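I've been meaning to write this one down for ages, ever since a very long lunch with Pranab Jayawardena in which we managed to disagree about tape. Tape on the floor, I mean. The yellow stuff that goes round a robot arm so that people know where not to stand.

Pranab likes tape. He likes it a lot! When he was setting up the benches at Prorkton he taped the lot in one afternoon, and I'll admit it looked smashing. My trouble with it (and I said this over the soup, so he's heard it) is that tape is a rule about feet. Small arms don't care where your feet are. You stand politely behind the line, you lean over to pick up a screw you've dropped, and there's your face, right in the part of the room the line was meant to keep you out of.

So this is my grumble, and it's a grumble about how we write rules for small robots generally. We've borrowed the whole lot from big ones. Big ones live in cages, you lock the gate, and the rule is "don't go in". Fine. Lovely rule, very short. But most of the arms I work near these days sit on benches, among mugs, and people are in and out of their reach all day long, and a rule that says "don't go in" just gets ignored by everyone including the person who wrote it.

The bench rules at Grakside ran to 148 lines when I first saw them. I read every one on the train, which tells you what sort of person I am. Seventeen of them said "operators must be aware" of something or other. Aware how? I'm aware of loads of things. I was aware of the kettle the day I scalded my thumb. If a rule can't tell you what to do with your hands, I don't think it's a rule at all, it's more of a wish.

What I'd like instead is a short sheet that starts from the tool end of the arm and works back. Where can the fingers reach, with whatever you've bolted on this week? (This week being the important bit, because people print a new bracket on Tuesday and don't tell the sheet.) What's the slowest speed you can still get the job done at? Who has the stop button, and is it somewhere they can hit without looking? That last one I'd put in red. I've seen stop buttons behind monitors, I've seen one under a coat.

And then there's looking up! Hardly any checklist I've come across asks you to look up. They're all drawn from above, a nice neat circle on a floor plan, as if the arm were a dog on a lead. But an arm goes over things and under things, and it tips its wrist back, and the clutter that matters is just as likely to be overhead or hanging off a shelf. Cables especially. I'd happily swap half the floor plans in the world for a habit of crouching down and looking at the space from where the gripper is.

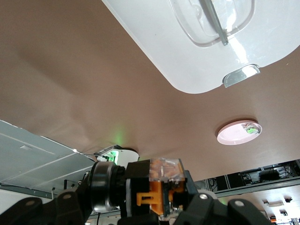

Which brings me back to Pranab, who says (fairly) that if you ask people to crouch before every run they'll do it for a week and then stop. He reckons a rule has to survive a bored person on a Friday. I think he's right about that, and it's why I'd only ask for it when something has changed: a new finger, a new printed part, a shelf that's moved, an arm that's been shifted along the bench. Tie the check to the change and you don't need to nag anybody in between.

The other thing he said, and I've thought about it a lot, was that people trust printed parts too much once they've been on for a while. A clip that was only meant to last until lunch is still there in June. I'd want a date written on each one in marker pen, nothing fancier, and a line on the sheet saying who looks at them. At Joly they wanted a database for it. Please don't build a database for it. You need a pen.

I did have a go at writing the sheet myself. The first draft was 298 words, which I was quite pleased with, and then Pranab crossed out 70 of them with a biro that was running out, so there are dents where the ink stopped. He left my bit about looking up. He also added a line about tape.

We're trying it on two benches at Jultton first. If you've got a sheet of your own that people really do read, send it over, I'd love to pinch from it.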